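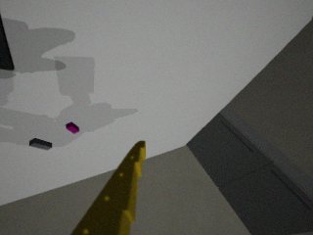 Last updated: January 2020

Clendero -- simulated block stacking, wrist view

Hi! I put this set together with Wiremu Sutcliffe while we were trying to get a policy to stack blocks from the wrist camera alone, no overhead view at all. Everything is rendered in Vuvdale, our little simulator, so don't expect real-world noise.

What you get: 68 episodes, 41 for training and the rest held out. Each one is a folder with the wrist frames, the joint angles and a plain text file of gripper commands. Block colors vary, so please don't hard-code them (I did, and it cost me 2 days).

The method is pretty simple. We train a small network to guess where the held block sits between the fingers, then feed that guess to the controller along with the frames. Shadows were the big headache -- the arm throws them all over the floor, and our first version kept treating the dark patches as things to grab. Changing the light direction for every episode helped a lot.

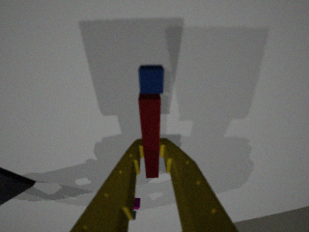
Wrist view: blue cube on top of the red block, both up in the gripper.

Known problems: frames are a bit soft from compression, and 4 episodes have gripper commands that lag the video. I'll fix those in April if I can. The loader script is by Saulius Petrauskas, so send loader bugs his way -- everything else to me.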